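Kedcombe group puts two grippers through the same oven test

Wed 12 September

A small robotics group at Kedcombe has published the first results of a side-by-side trial of grippers and controllers, run entirely in a simulated kitchen. The job is a plain household one. An arm has to reach toward an open oven, deal with a small object at the wire rack and get back out again without hitting the door, the cabinet or the rack itself.

The group ran 2403 attempts between June and the end of last month. Of those, 1769 were counted as successful. An attempt was stopped and marked as failed if it went past 90 seconds, or if any part of the arm touched the oven door.

The object used for most of the attempts was a red fish. Cremilda Rezende, who leads the trial, said the group wanted a shape with thin parts and no flat sides, after finding that boxes and cans gave nearly the same score with every gripper they tried.

"With a can you can be off by quite a bit and still close on it," she said. "The fish has a tail and fins, and if the fingers come in at the wrong angle they catch on those first."

Each attempt was recorded from a fixed view of the kitchen and from a view close to the fingers. The controllers were given both.
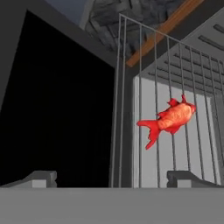

Facundo Retamal said he would not read too much into the scores until the same attempts had been run on hardware. Contact between a finger and a thin wire is one of the hardest things to simulate well, he said, and a gripper that slides along a rack on screen may snag on a real one.

Rezende said she agreed with the point about contact. The group has set aside 480 of the recorded attempts to repeat on a physical arm, and the results will be published whether or not they match.

Two parallel-finger designs were compared. The first, called Tapia, has short blocky fingers with a wide opening. The second, Corkedwood, has longer and narrower fingers that can pass between the bars of a rack. Both were tested with the same arm and the same starting positions, and the oven was set up in the same way each time.

Tapia did better overall, mostly on attempts where the object lay near the front of the rack. Corkedwood was ahead when the object was farther in, but it was slower and ran out of time more often. The report says the difference in speed came largely from the controller, which took longer to settle on a path when the fingers had to go between bars.
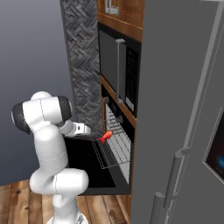
The controller side of the trial compared an older planner, which works out the full path before the arm moves, with a newer one named Promus, which keeps correcting the path from the camera views. Promus had the higher success rate with both grippers. It also hit the oven door more often, usually while backing out.

Renu Nishad, who wrote most of the test code, said the door problem came down to what the cameras could see. Once the gripper was close to the rack, the view near the fingers showed very little of the door, and the fixed view was often blocked by the arm.

"The planner remembers where the door is. Promus goes by what it is looking at," Nishad said. "We have a version now that keeps a rough map of the door and the cabinet, and it is doing better, but it isn't in these numbers."

The group also tried moving the close view to see how much the position mattered. Tilting it gave a better look at the cabinet on one side and a worse one on the other. The report does not recommend a single position and says more angles need to be tried.
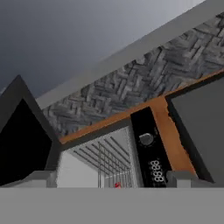
The simulated kitchen at a tilt, with the wire rack and the 88:88 display in view.

The next round will add a third gripper with soft fingertips and a second task, closing the oven door. Estela Ojeda will run that part of the trial. The test files and the full table of attempts are available from the group on request.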